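Applies to Tostance under-sink filter units with the Bakau wall bracket. Replaces the June issue of this section. Document 1354, revised 19 Jul 2025.

## 4. Installing the unit and changing the cartridge

### 4.1 Before you start

Read sections 2 and 3 first. The unit connects to the cold water line only. Do not connect it to the hot line, to a water heater outlet, or to any line downstream of a mixing valve.

Have the following within reach:

- adjustable wrench
- Phillips screwdriver, medium
- tubing cutter or a sharp utility knife
- bucket and towels
- pencil and level
- bracket kit 1929 (two long screws, two anchors, one clip)

The kit does not include a drill bit. Bit size is printed on the anchor bag and depends on the anchor supplied.

> **CAUTION:** Water pressure above 100 psi can crack the filter head. If the house pressure is not known, measure it at an outside spigot before installation. Fit a pressure reducing valve where needed.

> **CAUTION:** Do not install the unit where it may freeze. Minimum water temperature is 41 °F.

### 4.2 Mounting the Bakau bracket

1. Clear the cabinet on the side nearest the cold water shutoff valve.
2. Hold the bracket against the cabinet wall with the arrow pointing up. Leave a hand's width between the bottom of the filter head and the cabinet floor, plus the full length of a cartridge.
3. Level the bracket and mark both holes.
4. Drill the holes. In particle board, drill by hand pressure only and stop when the bit breaks through.
5. Push in the anchors until the collars are flush. Skip this step in solid wood.
6. Drive the upper screw, then the lower screw. Tighten both until the bracket cannot be moved by hand.
7. Hang the filter head on the bracket hooks and press the clip into the slot until it clicks.

**Note:** In cabinets with a back panel thinner than the anchor collar, use the side wall. The back panel will not carry the weight of a full unit.

### 4.3 Connecting the water lines

1. Close the cold water shutoff valve. Open the kitchen faucet and let it run until the flow stops.
2. Place the bucket under the valve. Disconnect the faucet supply hose from the valve outlet.
3. Thread the supplied tee onto the valve outlet by hand, then turn it one-quarter turn with the wrench.
4. Reconnect the faucet supply hose to the top of the tee.
5. Cut the blue tubing to length with a square end. Remove any burrs. An angled cut is the most common cause of leaks at the push fittings.
6. Push one end of the tubing into the tee and the other into the port marked IN. Push until the tubing passes the second stop, which can be felt as a short, firm movement.
7. Connect the white tubing from the port marked OUT to the Rana faucet stem. See section 5 for faucet mounting.
8. Pull on each tube. If a tube moves out of its fitting, remove it, cut a new end, and repeat.

Do not use thread tape on push fittings. Do not bend tubing tighter than the radius gauge molded into the bracket.

### 4.4 Fitting the first cartridge

1. Remove the shipping cap from the filter head.
2. Wash your hands. Take the cartridge out of its bag and remove the plastic plug. Do not touch the two O-rings.
3. Check that both O-rings are seated and free of grit. Wet them with clean water. Grease of any kind will damage the rings.
4. Line up the mark on the cartridge with the open padlock symbol on the head.
5. Push the cartridge up and turn it to the right until the mark meets the closed padlock symbol. The last part of the turn is stiffer.
6. Write the installation date on the label inside the cabinet door.

### 4.5 Flushing and leak check

1. Open the Rana faucet.
2. Open the shutoff valve slowly. Air and gray water will come out first. The gray color is carbon dust and is harmless.
3. Let the water run for ten minutes, then close the faucet.
4. Dry all fittings with a towel. Wait five minutes and feel each fitting with a dry paper tissue.
5. If a fitting is damp, close the shutoff valve, open the faucet to release pressure, and refit the tubing as in 4.3.
6. Check again after one hour and once more the next day.

Cloudy water in the first week is dissolved air. It clears from the bottom of the glass upward. Water that clears from the top down contains carbon dust; flush for a further five minutes.

### 4.6 Changing the cartridge

Change the cartridge every six months, or sooner if the flow drops noticeably. Grirnier does not recommend cleaning or refilling used cartridges.

1. Close the shutoff valve and open the Rana faucet until flow stops.
2. Put a towel under the unit. A used cartridge holds about a cup of water.
3. Turn the cartridge to the left until it releases, and lower it straight down.
4. Wipe the inside of the head with a clean, damp cloth.
5. Fit the new cartridge as in 4.4 and flush as in 4.5.
6. Press and hold the reset button on the head until the light blinks twice.

**Note:** If the cartridge will not turn, pressure is still in the line. Confirm that the valve is fully closed. Do not use a pipe wrench on the cartridge body.

### 4.7 If the unit will not be used

For absences longer than two weeks, close the shutoff valve and remove the cartridge. Discard it and fit the shipping cap. On return, fit a new cartridge and flush. The cap holds line pressure for short periods only and must not be used as a bypass.

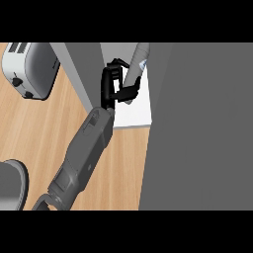 *Fig. 4-1. Gray cylinder, tapered end down.*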